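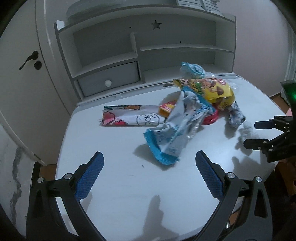 ## Setting up your Judholm hanging-file box

I've put together more of these than I can remember, so what follows is the leaflet plus my own scribbles. Allow 15 minutes, or longer if you're labelling as you go (I always do, and I always regret my handwriting).

1. Unfold the box and press the base panel down until both side tabs click. You'll need more of a shove than you expect!
2. Slot the two metal rails along the long sides, lip facing inwards. For A4 folders use the inner grooves, for foolscap the outer ones.
3. Hang one empty folder and slide it from front to back. If it snags, lift the rail out and turn it end to end.
4. Clip the plastic tabs on to the front flap of each folder. I stagger mine left to right, but Viorica Georgiev in our accounts office puts hers in one straight line and finds things faster than I do, so suit yourself.
5. Add the papers, starting from the back.
6. Fit the lid last and fold the catch over.

**Note:** The box takes 20 folders. You can squeeze in more, but then the tabs bend and you can't read any of them.

**Caution:** Don't carry a full box by the lid. The handles are the cut-outs at each end – use both, and keep your back straight.

### Labels

The Drola label sheets that come with the box have 40 labels each and go through most office printers. Feed them one at a time from the manual tray, and run a plain sheet first to check the lines match up. If the text creeps upwards, set the page scaling to 100% and try again. Never put a half-used sheet back through the printer (the loose edges can peel off inside, and getting them out is a horrible job).

### Stacking

Two full boxes high is the limit, three if they're empty. Make sure the feet of the top box sit in the dimples on the lid underneath. I keep last year's files at the bottom and swap everything over in January.

Spare rails and catches are sold separately, and the part number is moulded into the underside of the base, so jot it down before you fill the box.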